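Notas para la charla: "Una mesa, dos vasos y unos cubos"
Duración: 20 minutos, más preguntas

Arranque. Saludo, agua, compruebo el micro. Empiezo preguntando quién tiene en casa una mesa en la que se hace de todo (levantarán la mano casi todos, yo también). De esa mesa va la charla: de ordenar cosas pequeñas sobre una superficie grande, que parece una tontería y a mí me tiene enganchada desde julio.
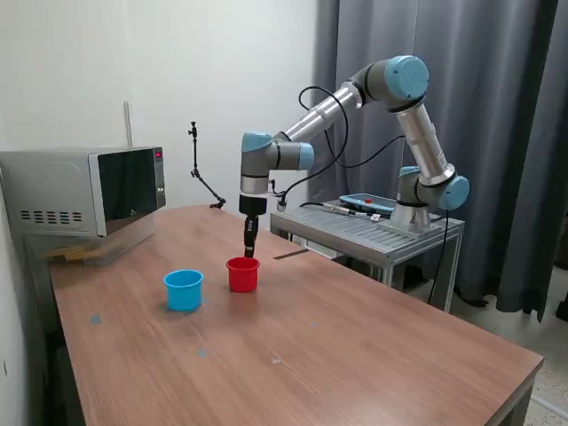

Sigo con la regla de partida: cada color tiene su sitio. Lo rojo a lo rojo, lo azul a lo azul. Contar aquí lo del taller de Nirkura, cuando preparé 21 fichas con instrucciones y al final sobraban todas, ¡con los colores bastaba! Pausa para risas, si las hay.

Luego, la superficie. Insistir mucho en esto, que siempre me lo salto: antes de ordenar hay que mirar dónde se ordena. La veta, los reflejos de la ventana, una mancha que parece algo y no lo es. 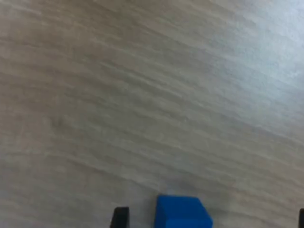

Yo trabajé años sobre un mantel de cuadros (un horror, las piezas desaparecían) y el día que lo quité gané media tarde. Si voy bien de tiempo, meto la anécdota del mantel en el tren. Si no, directa a las distancias: cuánto hueco dejar entre una pieza y otra para poder cogerla sin empujar a la vecina.
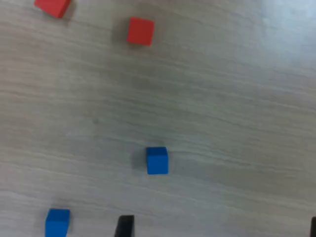 Drostine Obradović
Responsable de talleres de orden, Tendgate

Segunda parte. Aquí bajo el ritmo. Preguntar a la sala: ¿por dónde empezáis, por lo que está cerca o por lo que está lejos? Yo siempre por lo cercano, pero reconozco que es manía. Dejar que discutan un par de minutos y no meterme (¡no meterme!).

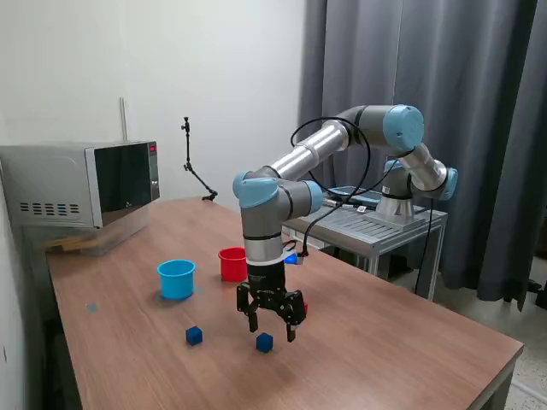 Los recipientes dan para una charla entera, así que me contengo. Quiero que sean abiertos, fáciles de vaciar y que se distingan de un vistazo. A mí me sirven los vasos de plástico de toda la vida, uno rojo y otro azul clarito, de pie y separados, y los cubos azul oscuro por delante, a la espera. Ojo con el tono: alguien preguntará si azul oscuro y azul claro cuentan como el mismo color. Respondo que sí, que la familia manda.

Para cerrar, propongo el ejercicio de casa: despejar una esquina de la mesa, elegir 2 colores y probar. Recordar que las hojas están a la salida y que devuelvan los rotuladores. Turno de preguntas.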